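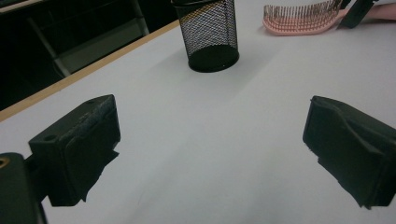 Worn pads ought to be thrown out before anyone starts comparing grippers, Aníbal Vilela argued in his written comments on our first draft, and if they are kept in, the wear has to be treated as a condition of its own. We agree with the second half of that. The section below has been rewritten to keep pad wear separate from finger geometry, and the trials with fresh pads are now reported first.

Figure 2. View from the camera on the hand-held gripper with the fingers open. Both pads are frayed along the lower edge. The mesh pencil cup and the hairbrush are part of the object set.

4.2 Finger pads and opening width

We compared two pad materials on the same hand-held gripper. The first, which we call Prurkach after the supplier, is a soft pad with a fuzzy surface. The second, Ninura, is a smooth rubber sheet bonded to a stiff backing. Both were cut to the same outline and fixed to the same block-shaped fingers, so the mounting body, the camera position and the travel of the fingers did not change between conditions. Figure 2 shows the gripper wide open, as at the start of a trial.

The object set had eight items, all of them things found on or near a desk. We chose them to cover stiff and soft surfaces, thin and thick parts, and open structures that do not give a pad much to press against. The pencil cup was included for this last reason. Its wall is a fine mesh, it gives a little under load, and the taper means that two parallel pads touch it over a smaller area than the cup's height would suggest. The hairbrush was included because it can be taken by the handle or by the head, and operators did not agree on which was better.

Eight operators took part. Each was given a short practice period with an object outside the set and then worked through the set in a shuffled order. The instruction was to pick the object up, carry it to a marked spot and put it down standing or lying as it had started. A trial was stopped when the object was released, or when it had dropped onto the table. After removing recordings in which the tracking was lost, 349 trials remained for analysis.

A trial counted as a slip if the object moved relative to the pads after the fingers had closed and before release. We labeled slips by hand from the video. Two people labeled every recording, and where they disagreed they watched it together. Most disagreements concerned the pencil cup. With a mesh wall it is hard to tell a small rotation of the object from the wall bending inward, and in the end we counted only those cases in which the base of the cup could be seen to tilt.

With fresh pads the two materials were close on the stiff objects. Ninura did slightly better on smooth plastic, including the brush handle. Prurkach did better on the pencil cup, where the soft pad seems to settle into the openings of the mesh and resist sliding down the taper. We did not measure contact area directly, so this remains a guess based on how the pad looked after release. On the soft objects we saw no difference we would want to defend.

Wear changed the order. The Prurkach pads began to fray along the lower edge well before the end of the study, and loose material there sometimes touched the table before the fingertips did. For tall objects this made no difference. For flat ones it did: operators held the gripper a little higher to keep the edge clear, closed on the upper part of the object, and slipped more often. The Ninura pads kept their outline but lost grip as the surface became polished, and this could be partly undone by wiping them. Wiping the Prurkach pads had no effect that we could see.

Opening width mattered more than we had expected when we planned the study. A wide opening makes the approach easy and keeps both fingers in the camera view, one on each side, with the object between them. It also lets the operator close on an object that is well off center. When this happened, one pad reached the object first and pushed it across the table until the other pad met it. Light objects simply slid. The pencil cup tipped in several trials before the second pad arrived. Operators who lined up the cup with the middle of the opening early in the approach had far fewer of these cases - a habit that none of them had been taught.

We then replayed a subset of the recorded motions on the Mota arm, which carries the same fingers, under the Evo controller. The replay kept the hand path and the closing profile but could not copy the small corrections that people make with the wrist while closing. Off-center approaches were therefore punished more heavily on the arm than in the hand. Lowering the closing speed in Evo removed most of the tipping and made the trials longer. Reducing the opening width had a similar effect at no cost in time, but it left too little room for the brush head when it was approached across its width.

On the basis of these results, the policies in Section 5 were trained on recordings made with Ninura pads, wiped at the start of each session. The Prurkach recordings were held back and used only as a test of how well a policy copes with fingers that look different from those it has seen. The frayed lower edge is part of that difference, and we left it in the images without masking. Opening width was left free during collection and was predicted by the policy along with the hand pose.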